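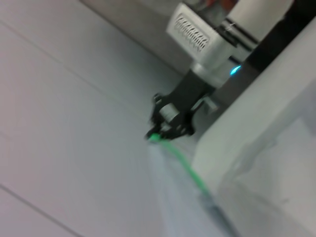

Nurkar Cords

Data card and usage notes
Last edited May 16, 2023

Nurkar Cords is a set of short recordings of cords and cables being picked up, straightened, coiled and put away on a table. It covers the kind of cord found in a desk drawer: charging leads, headphone cables, lamp cords, extension leads, and a few lengths of plain cord with nothing on the ends. Braulio Salinas put the cord collection together. Ezequiel Zamudio wrote the labels and keeps this file up to date.

Contents

The release has 1,667 recordings made with 92 different cords. Each recording covers one cord and one task. Color is a label field, and bright colors were bought on purpose, as the first batch was nearly all black and gray and the cords were hard to tell apart in the drawer.

Tasks

pick_end: take hold of a cord by one end and lift that end clear of the table.
straighten: pull the cord out until no part of it crosses another part.
coil: lay the cord in loops and leave it flat.
unknot: open a single overhand knot. No double knots.
put_away: move a coiled cord into its tray.

A recording that stops early is kept and marked "partial". It still has a task label. If you only want finished ones, filter on status = done.

Folders

/cords holds one text file per cord, with length, thickness, color, end type and a note on stiffness.
/recordings holds the recordings, named by cord number and then by take.
/labels has the label tables. There are 2,904 label rows, more than there are recordings, as a recording gets a new row whenever the grip on the cord changes.
/heldout contains 300 recordings set aside for testing. Please don't train on these.

Length is measured end to end with the cord pulled straight, plugs included. Thickness is taken at the middle. Stiffness was judged by hand as soft, medium or stiff, and two people could easily disagree on medium.

Table and background

The tables were kept pale so that thin cords would show up. Some takes are on a bare top and some on cloth. The cloth was smoothed out between takes but it does wrinkle, and a wrinkle can look like a white cord in poor light. Cords 14 and 15 are white and are the worst for this. The Begay table has a slight lean toward one corner, so round cords may roll a little when let go.

Known problems

Green cords were labeled "green" or "lime" depending on the day until October. These have been merged into "green".

Cord 31 was replaced with a longer one of the same type and kept its number. The length in /cords is for the new one.

Fast movements blur. Where the cord could not be followed, the row has "unclear" in the visibility column. Do not read that as the cord being out of view.

The Bronmont takes have no unknot task. Time ran out.

Coils were not laid in a fixed direction. If direction matters to you, it will have to be labeled again.

Storing the cords

The cords are kept in shallow trays, one cord to a tray, coiled without ties. Ties left bends in the soft ones. Anyone adding new cords should let them lie flat overnight before the first take and write the cord file before recording, with the number on paper tape inside the tray and nothing stuck to the cord itself.

Changes and corrections

Send label corrections to Ezequiel with the cord number, take number and row. Corrections go into the next release and are listed in CHANGES.txt. The older Nakik release used a different numbering, and the two should not be mixed without the lookup table in /labels.

This site uses cookies to remember your settings. Accept all | Manage preferences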